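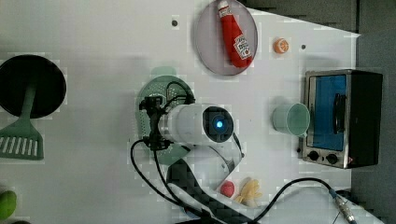

ジェイミー・トレロアからは、先月の報告について「腕が動くのはもうわかったから、ケーブルをどうするのか書いてよ」と返事が来ました。はい、ごもっともです。というわけで今回は、かなりケーブルの話になります(覚悟してください!)。

Stonico ものづくり助成 経過報告
2021年7月22日

こんにちは。いつも応援ありがとうございます。共同工房の奥の机で、台所の片付けを手伝うアームを組んでいる件、前回からの続きです。うちの台所でもやってみたかったのですが、天板を外して持ち帰るのが大変すぎて、家ではもっぱらプログラムを書いています。夜中にキーボードを叩いては、翌日工房で試して「あれ?」となる、だいたいその繰り返しです。

まず進んだところから。つかむ動作の試行は累計602回になりました。3月の時点では正直、途中で飽きるんじゃないかと自分でも疑っていたのですが、意外と続いています。記録の付け方はカジェタノ・オルトゥーニョが直してくれました。前は失敗したときにだけメモを残していたので、うまくいった回の条件がさっぱりわからなかったんですよね。今は一回ごとに、対象の名前と置いた向きと結果を一行で書いています。地味ですが、これは本当に助かっています。

つかむ側の調子もだいぶよくなりました。指を閉じる速さを落としたら、ボトル類を弾き飛ばすことが減りました。丸いものはまだ苦手で、小さい玉だと指先から逃げて、机の下まで探しに行くはめになります。ウェイキット・アウに相談したら、閉じる前に一度ほんの少し下げてみたら、とのこと。来週試します。

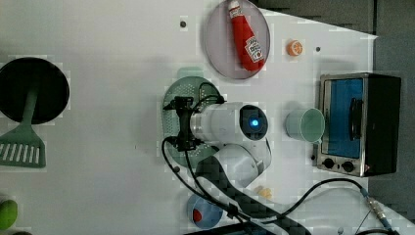 配線の引き回しは、今月いちばん時間を使ったところです。最初は腕に沿わせて結束バンドで留めていたのですが、手首を回すたびに突っ張って、ひどいときは途中で止まってしまいました。そこで手首まわりにわざと余裕を持たせたら、回転のほうはずいぶん楽になったんです。ただ、その余った分がどこへ行くかというと、ごらんのとおり、黒いケーブルがざるの左側をぐるっと回って腕沿いに下り、机の右手前をくねくね這って、端の金属コネクタのほうまで伸びています。水色のボウルもケーブルで一部隠れていますよね。上から見て物を探すやり方だと、こういう隠れ方がいちばん困ります。いまは、机の上を這っている分を裏に逃がす案と、ボウルの置き場所をずらす案を考えています。後者のほうが楽なのですが、カジェタノには「それは片付けじゃなくて、ロボットに片付けてもらうための片付けだ」と笑われました。くやしいので裏に逃がすほうでいきます。

お金のことも書いておきます。いただいた400ポンドのうち、手元に残っているのは45ポンドです。大きかったのはケーブルとコネクタの買い直しで、Garkovの店で長さ違いをまとめて頼みました(一本は短すぎて、買ったその日に返品しました。測ってから買えという話です)。指先に貼るゴムはFaulknerの端材箱から分けてもらえたので、そこはゼロで済んでいます。領収書はスキャンして、いつもの共有フォルダに入れてあります。日付順になっていないのはごめんなさい、週末に直します。

うまくいっていないことも、隠さず書いておきますね。ひとつは、横倒しのカップです。口がどちらを向いているかの判定をよく間違えて、底のほうをつまみに行っては滑らせます。立っているカップなら平気なので、たぶん学習に使った記録がほとんど立ったものばかりなのが原因だと思っています。もうひとつは影。腕が低い位置に来ると、自分の影が食器にかかって、縁の線を見失うことがあります。照明を左右2灯にしてみたら、影が薄くなる代わりに影の本数が増えました。増えるとは思わなかった……。布を一枚かませて光をやわらげるつもりです。

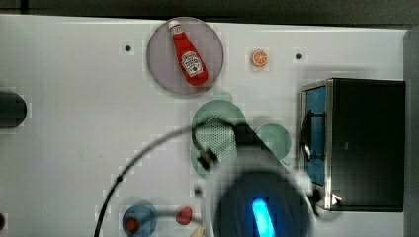
来月の予定

ケーブルを机の裏に通します。板に開いている穴をそのまま使えるかどうかは、コネクタの太さを測ってから決めます(今度はちゃんと先に測ります!)。

横向きに置いたカップの記録を増やします。置き方は毎回変えて、家に余っているマグも工房に持ち込む予定です。割れるとまずいので、樹脂のものだけにします。

キエラン・ホロックスが、止めるボタンをもう少し手の届きやすい場所に移したいと言ってくれているので、その作業も一緒にやります。いまは椅子から腰を浮かせないと押せません。

それから、Usexの見学会に出してみないかと声をかけていただきました。出たい気持ちはあるのですが、配線が落ち着くまで返事を待ってもらっています。もし助成の条件として事前に連絡が必要でしたら教えてください。残りの45ポンドをケーブルの保護チューブに使ってよいかどうかも、あわせてお返事いただけると助かります。工房には平日の夜ならたいていいますので、お近くにお越しの際はぜひのぞいていってください。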